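Timing a sitting without a bell

I have kept a log of my meditation practice since September. It records the start time, the length, the method used and one line of remarks. I have been asked what the log is for, mostly by Shireen Lekota, who leads the group I sit with at the Flarnau hall and does not keep one.

The method is breath counting in the plain form taught there. One count per out-breath, up to ten, then back to one. If the count is lost, return to one without going over where it went. The older manuals differ on whether to count the in-breath or the out-breath. I tried both for a month each. Counting the in-breath made me pull at the breath slightly, so I went back to the other.

Length is a separate question. The group sits for forty minutes and a bell ends it. At home I used a phone timer called Ivico, set to a single low tone. The trouble with a timer is that the last part of the sitting turns into waiting for it. My remarks from the autumn say "listening for tone" so often that I began to abbreviate it.

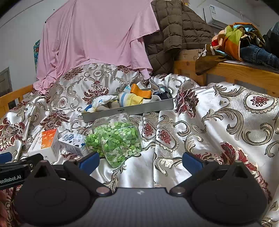 Page last changed: 11 February 2021

The alternative is to measure the sitting in breaths. At rest I breathe slowly, and 200 out-breaths, or twenty rounds of ten, comes close to the length of the group sitting. The rounds have to be tracked somehow. Keeping them in the head adds a second count on top of the first, and one of the two gets dropped. I now use a short string of beads, moving one bead at the end of each round. The hand learns this within a week.

There is a fair objection, which Shireen raised. A fixed number of breaths is still a target, and the mind can wait for bead twenty as easily as for a tone. I agree in part. What changes is that a lost count sends me back to one, so the round takes longer and the bead does not move. Hurrying the breath does shorten the sitting, but I notice when I do it. I have no such check on a clock.

Two practical notes. Beads on a stiff cord stay where they are put, and beads on a soft thread slide back. A cushion that is too low causes more lost counts than tiredness does, at least in my case. I raised mine by 2 inches with a folded blanket and left it there.

The log currently stands at nearly 1159 rounds since I changed over. I still use the bell with the group. Walking practice I do not count at all, and I will write about that separately once I have more than 5 entries for it.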